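Moving the third arm onto the table

I finally redid the layout of the simulated cell last month and I want to write it down while I still remember which settings mattered. If you only care about real hardware, this will be a dull one.

The cell is the one I've been using since spring: a table and three arms. Two of the arms stand on pedestals behind the table and the third works from the table itself. For a long time all three were on pedestals, and the third one could never get to the near part of the tabletop without stretching almost straight. An arm that is almost straight behaves badly. The solver starts hunting, the joint speeds jump, and you get a wrist that flips over for no good reason in the middle of a move. I had patched around it with waypoints until the waypoint file for that one arm was longer than the other two together.

So on a Thursday evening I deleted the third pedestal and put the arm's base on the tabletop.

The first thing that broke was the base frame. In my setup every arm gets its position from one file, and the pedestal height was added in a second place, in the loader. I had forgotten that completely. The arm loaded floating above the table by exactly the height of a pedestal. I fixed it by taking the height out of the loader and writing the full position of each base in the file, for all three. It's more typing but there is only one place to look now.

The second thing was contact. With the base resting on the tabletop at exactly zero distance, the physics engine counted base and table as touching, and it spent every step pushing them apart. Nothing moved, since the base is fixed, but the step time went up and the contact log filled with junk. In one short run I got 3487 contact entries, nearly all of them base against table. You have to exclude that pair by hand. In Lerton, the layout tool I use, it's under the collision groups, and the change doesn't take effect until you reload the whole cell. I lost half an hour to that.

Then the camera view. I use a single fixed viewpoint, high up and in front of the table, and I left it where it was so that new renders could be compared with the old ones. I turned the sample count down to 200 for test renders, which leaves grain on the walls and the floor but is good enough for checking positions. Shadows are on. I used to switch them off to save time, but the shadow of an arm on the tabletop is the quickest way I know to judge how high the lower end is, and I've caught more than one bad offset that way.
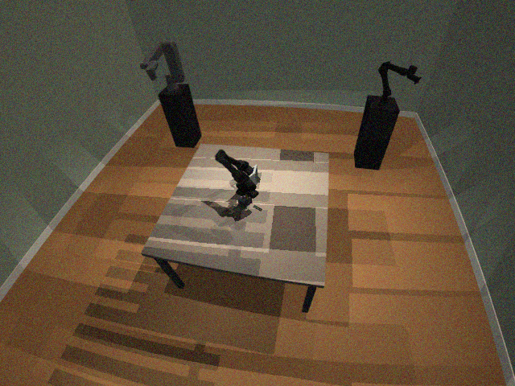

Ivan Nazarenko wrote to me that he would have left all the arms on pedestals and lowered one of them, because a base on the table takes up work area you never get back. He has a point. I did try a low pedestal at the front first, and it put the elbow right where the other two arms have to pass. With the base on the table I lose a patch of the surface, and I've accepted that. If I ever need larger parts in there I may have to go back to his version.

With the base settled I went through the joint limits again. The limits in the arm file were the ones from the pedestal days, and the shoulder was allowed to swing low enough to drive the elbow through the tabletop. On a pedestal that was harmless. I tightened the shoulder by 35 degrees on the low side and left the rest alone. Then I ran each joint on its own from one end to the other, slowly, watching the contact log. This is tedious and I recommend it anyway. Do it for the arms you didn't move, too. One of my back arms had a wrist limit with the wrong sign, and it must have been like that for months.

After that came the zones. Each arm has a region it may enter freely, and there's a shared region in the middle where only one arm is allowed at a time. I redrew the shared one from scratch. My first attempt was too generous and the arms stood waiting for each other most of the time. The second was too tight and two forearms met over the table. The third is what I'm using now. I keep the zones in a plain text file next to the base positions, with a comment on each line saying when I last changed it.

A few notes for anyone doing the same:

Save a copy of the cell before you touch the base positions. I did, and needed it twice.

Change one arm at a time and run the joint sweep in between.

If an arm sags when the simulation starts, look at the motor gains before you blame the masses. Mine had gone back to the defaults after the reload.

Set the home pose last. The old home pose for the third arm had it folded down below its own base, and with a table there that's a collision on the very first step.

The waypoint file for the third arm is now down to a handful of lines. The flips are gone in the runs I've done so far – I haven't tried the long overnight one yet. I also still have to redo the gripper friction, which I've been putting off. That will probably be the next post, unless the Cirkia import finally gets fixed and I can write about that.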